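# Trying out narrow and wide gripper tips on towels

I've had this half-written since February, so here it is at last. If you've got two small arms on a rail and you want them to handle washing (small towels, in my case), the first thing to sort out is what goes on the ends of the fingers. I compared two sets of tips, the narrow Lirkex ones and the broader Stenau ones, and what follows is how I'd go about it if I were starting again.

## Setting up

Bolt both arms down before you touch any software! I let mine wobble for a whole evening and blamed the controller. Then lay out your things: a couple of baskets, some towels and something flat that you don't mind having knocked about. 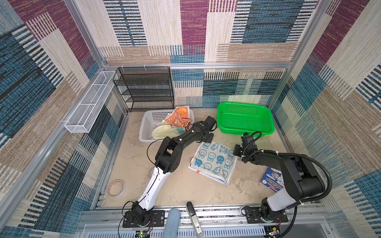
Next, the cables. Leave enough slack at the elbow for the arm to reach right to the back, then tie the rest along the forearm. Move each arm by hand through its whole reach with the power off, and if anything pulls tight, undo it and start over. It's dull, but I've snapped a plug and I don't want to do it again.

For the controller I use Helmy, mostly out of habit. Set the closing force to 141 on its own scale to begin with. The default is 300, and on thin cloth that just makes the fingers skid off each other.

## Checking the approach

Bring one gripper down slowly over a towel with the fingers shut, and watch the wrist camera. You want to see the tips and the cloth together the whole way down. If the tips drop out of view, tilt the camera a touch and save the angle.

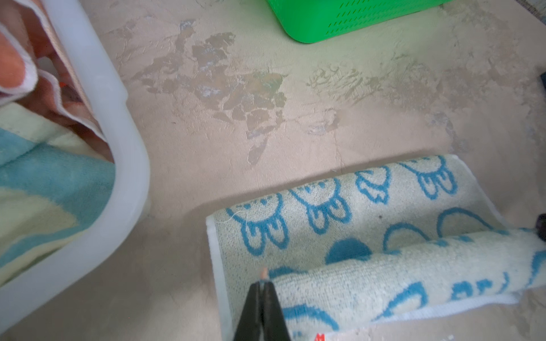
*Wrist camera view: fingers together over the mint-green towel.*

Do the same on the other arm. Don't copy the angle across, as mine never matched.

## The lift

Now open the fingers, come down beside a fold and close on it. Folds are much kinder than flat cloth, so start there and give yourself an easy win. Go up slowly. I log every go in Undik, 219 of them by the end, and my notes are mostly the word "slower".

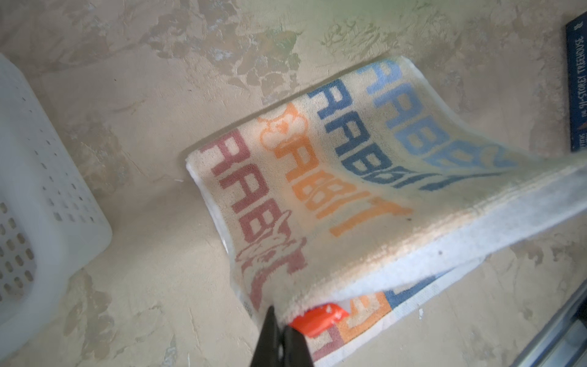 *Gripping near the lower fold of the RABBIT towel, with the far side curling up.*

Abdelkrim Samir, who lent me the Stenau tips, reckons you should pinch as close to the edge as you dare. I went a little further in and liked it better, but his towels are thicker than mine, so try both.

## Bringing in the second arm

Once one arm behaves, add the other. Set the gap between the grippers to at least 2 cm in the controller before you run anything, and keep a hand near the stop button (I've had them kiss, and it makes a horrible noise).
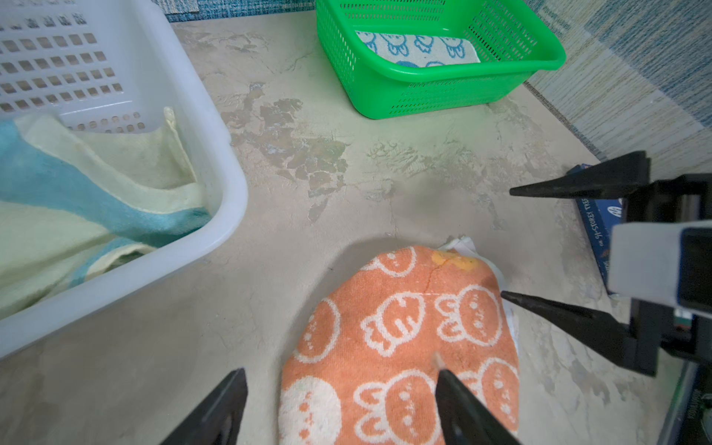 Let one gripper hold the cloth still while the other comes in from the side, and only then swap them over. I run each pair of tips both ways round, left and right, and write down which corner I went for.

As for the tips themselves, I'm keeping the narrow ones on for folds and edges. The wide ones felt steadier on a bunched-up towel, though they were clumsy at getting under anything lying flat. I still want to try one of each, and I'll add my settings to this page when I have.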